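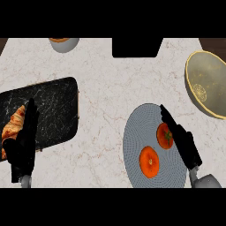 # Setting up a two-arm prep station on the breakfast line

This page covers the changeover from a manual cold-prep position to a two-arm station in the Farance staff kitchens. It is written for shift leads. Arm calibration is covered in the Altis cell manual and isn't repeated.

## Before you start

- The layout has been run in simulation with the items on your menu.
- Two people per shift are signed off as station attendants.
- The old prep rota has been withdrawn from the board. Leaving both up caused double staffing at Trutham in January.

## 1. Fix the layout

Assign each arm its own side of the counter. Pastry goes on a board on the left, and cut or whole produce goes on a mat on the right. Keep the middle of the counter clear. Bowls and cups stay at the back and sides, outside the normal reach path.

Mats and boards may sit at an angle. The hands locate the item, so squaring up the board gains nothing and slows the attendant down.

## 2. Check the layout in simulation

Load the counter model and run the full item set. A standard check is 256 runs per menu. Review every failed pick by hand and sort it under one of these headings:

1. Item out of reach
2. Item hidden by the hand or by crockery
3. Grip too firm or too light

Croissants and halved tomatoes make up most of the third group. Send those runs to Viorica Lazarević with the item name and the run number. Do not change grip values on site.

## 3. Reassign the work

The station takes over placing and transfer. It does not take over cutting, tasting, allergen checks or cleaning. Write these into the new job sheet by name, with a person against each one.

Under the manual rota, one cook did all of this in sequence. With the station running, the attendant works in short blocks: restock, check, clear, log. Staff at Bastos found the first weeks more tiring than the old job, mainly from the number of interruptions. Abelardo Ojeda now schedules attendants for a maximum of 4 hours, then moves them to hot prep.

Pay grade is unchanged for attendants. Refer questions about grading to Aldana Ocampo before the changeover date.

## 4. First live shift

Run at half speed with both attendants present. Either of them can stop the station and doesn't need to ask a lead first. Log each stop with the time, the side (left or right) and the item.

Do not reach across the counter while an arm is powered. To recover a dropped item:

1. Press stop.
2. Wait for the amber light.
3. Remove the item and discard it.
4. Wipe the surface.
5. Restart from the panel.

## 5. Review

Hold the review after ten shifts. Bring the stop log and the job sheet. If cutting or allergen checks have slipped into gaps between restocks, add hours to the rota before raising the speed.

Page owner: Brigitta Lanz. Last revised 22/10/2021.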